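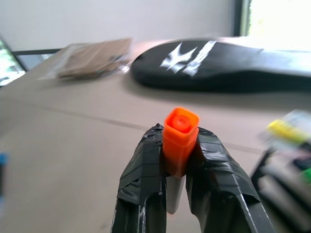 We drove up to Kostley on 25 January 2019 for the open day at Evisia, a small shop that builds sorting and packing cells for other people's factories. I had wanted to see the place ever since I read about it in our club newsletter back in December, and I am so glad we went, even with the long drive and the slush and the coffee I left on the roof of the car at the first gas station.

They split us into groups at the door and let us wander a bit before the tour proper. Most of the crowd headed straight for the big palletizer (it is very loud and very orange, and the kids loved it), but I spent nearly all my time at a smaller bench they call the Clusau cell, and that's the one I want to tell you about.

The Clusau is a single arm with a two-finger gripper and a little camera mounted down near the wrist, looking out past the fingers. Its whole job is to pick up pens and markers, one at a time, and stand them in a tray for the packers. It sounds like nothing much! But a marker is an awkward thing to hold. It's round where you want it flat, the barrel is slick, and if the fingers close a hair too low the cap end swings. The technician who looks after the cell told us that the first month was mostly picking markers up off the floor.

What fixed it, more or less, was tape. Both fingers are wrapped in black tape, layer over layer, and you can see from the creases and the scuffed edges that it earns its keep. I asked why they didn't just buy proper rubber pads, and she laughed and said they had, twice, and the pads were in a drawer. Tape gives a little, it can be built up wherever the grip needs more, and a person can redo it in the time it takes to drink a cup of tea. They strip the fingers and rewrap them every 400 picks, or sooner if a marker starts to turn in the grip.

She let us watch a rewrap on a spare pair of fingers, and I took notes because my brother-in-law has a hobby arm and will want to know. The old tape comes off from the tip down, all of it, never just the top layer. Then the metal gets a wipe with alcohol and a minute to dry. The new tape starts at the base and goes up with each turn overlapping the last by half, pulled snug but not stretched - stretched tape creeps back overnight and leaves a sticky lip. The last turn ends on the outside face, where it won't touch anything.

After that comes the part I liked best. With fresh tape the fingers are a touch thicker, so the closing distance has to be set again. They use a marker with an orange cap for this, always the same kind, with a white barrel that shows up nicely on the camera. The arm grips it upright, holds it, and the technician gives the cap a gentle push with one finger. If it leans, she changes the setting a notch and tries again. Ours took three tries. There was a round of applause, which made her blush.

The control software is called Wei, and it keeps a log of every dropped marker. The wall chart beside the office door said 29 drops out of the last 1,000 picks, down from 77 in the batch before that. The technician wasn't happy with 29 yet. She thinks the rest are down to lighting, and she'd like to put up a blind for the bright mornings, but that has to wait for the next order of parts.

Afterward there was soup in the canteen and a table of leftover parts for sale. I came home with a bag of springs I have no use for and a roll of the black tape. They plan to open again next winter, and parking is easier behind the building than out front - go around past the loading dock and look for the green gate.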